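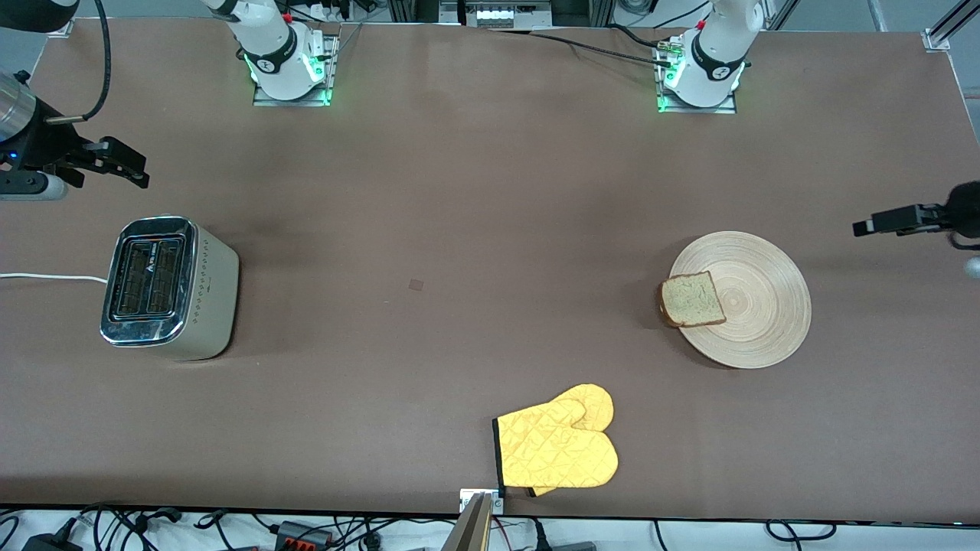
*Toast station, both arms, bread on the plate.*

**Thread: Two arms on the breakfast line - what happens to the morning crew?**

**prepcook_nirness** - Friday, April 26, 2019

We do breakfast trays at the Nirness site, 146 on a normal weekday. Management wants the toast and plating step done by a two-arm setup from June. There are four of us on mornings now. They say no one loses hours but the start moves from 5:00 to 6:15. Has anyone worked next to one of these?

**wivlow_trays**

We've had a pair at Wivlow since last fall. The arms do toast and cold plates. I used to stand at the toaster most of the shift and now I do tray checks and special diets. More walking, less burned fingers. The part I didn't expect was the loading. Somebody still has to keep bread, plates and butter where the arms can find them, and if that person steps away the line stops.

**oldgrill**

"No one loses hours" and the start moves 75 minutes later. Do the math on that. It's more than six hours a week gone for a full-timer.

**prepcook_nirness**

They said the end moves too, 1:00 to 2:15. I should have put that in the first post.

**oldgrill**

OK, then it's the same hours. Get it in writing anyway. Anyone with kids to pick up at 2:30 is going to have a problem.

**pidden_maint**

Maintenance side, Pidden plant. Ask who clears a stop. Ours was supposed to be techs only, and there are two of us for the whole building. In the first month we logged 32 stops on one cell and the kitchen stood waiting for most of them. Now the leads are trained to restart it and they get a higher rate for that. Ask for the rate before the training, it's harder after.

**wivlow_trays**

We never got the higher rate. Same restart duty.

**pidden_maint**

Then bring it up. It's a skill and they count on it.

**slowtoast**

I don't agree that it's less tiring. I moved from toast to checking and I look at 598 trays a shift. My hands are fine but my neck and eyes are not. At the toaster I could talk to people.

**wivlow_trays**

Fair. We swap every two hours, which helps. Is that not an option at yours?

**slowtoast**

It's in the Rätsep agreement but the supervisor skips it when we're short.

**prepcook_nirness**

Thanks all. I have the meeting Tuesday and I'm taking in restart pay, swaps and the pickup times. Will post what they say.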